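The Card Holder Keeps Its Place

Small leather goods rarely receive the attention given to handbags, yet they are handled far more often. The spring survey of household habits conducted by the Brastham Institute of Domestic Design in March drew 213 replies, and most respondents said they carried more cards than they used in a month. The institute recommends a yearly review of what is kept.

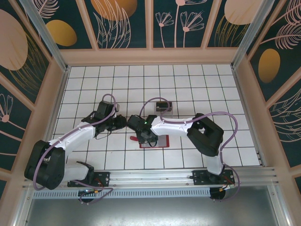
Color is the first consideration. Red remains popular among buyers of card holders, and the reason is practical: a red cover is easily found on a pale tiled floor, in a dark bag or at the back of a drawer.

Construction deserves equal care. Shahab Talebi, who oversees accessories at the workshop Amini, advises buyers to examine the stitching along the rim and at the base of any strap. "The strap takes the pull," he said. "If the thread is loose there, the rest will follow."

Faux leather should be wiped with a soft, damp cloth and dried flat. Plastic sleeves may be cleaned in the same manner once the cards have been removed.

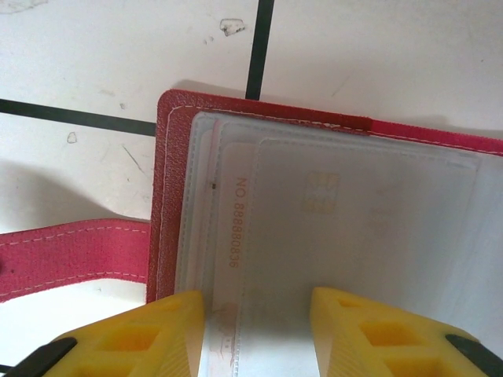

Cards with a contact chip are best given a sleeve each. Two cards forced into one sleeve will rub, and printed numbers are often the first to fade. Sleeves that have turned cloudy remain serviceable, although a split seam calls for replacement. Owners are advised to store spare cards at home, in a closed box away from direct sunlight.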